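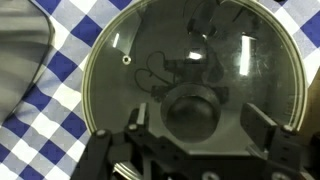
A glass lid with a metal rim and a steam vent, on a blue-and-white checked cloth.

The Lid Drawer

Most kitchens have more lids than pots. Naheed Siddiqui found this out when she moved from a house in Hirkwood to a two-room apartment and had to fit everything into one deep drawer. The pots went in first. The lids went on the counter and stayed there until June.

"I kept the ones I could see through," she says. "The metal ones I gave to my sister."

Glass lids have their fans and their critics. You can check on rice without letting the steam out. They are also heavy, they show every smudge, and they don't stack well on account of the knob. Bushra Talpur, who runs a secondhand kitchen store in Anusby, has almost 50 of them on a shelf behind the register, sorted by width. People come in with a pot under one arm and try lids until one sits flat.

Her advice is to measure the inside of the pot, from wall to wall, and leave the handles out of it. Then look at the rim of the lid. The metal band should be tight all the way around. If it turns under your thumb, put the lid back. Run a fingernail along the edge of the glass where it meets the band, and don't buy one with a chip.

Small scratches are common and mostly a matter of looks. Deep ones are a different story, and Talpur won't sell a lid that has them. She also passes on any lid where the vent ring has come loose.

Knobs are easier. Most are held on by a single screw through the glass, and a replacement costs little. Tighten it by hand and stop when it's snug -- too much force can crack the lid.

For cleaning, Siddiqui uses dish soap and a soft cloth, then a little white vinegar for the cloudy film. She gets into the vent hole with a toothpick. She lets a hot lid cool on a folded towel before it goes near the sink.

Her drawer now holds four pots, with the lids standing on edge in an old dish rack along one side. Two lids still don't match anything. She is keeping them for the skillet.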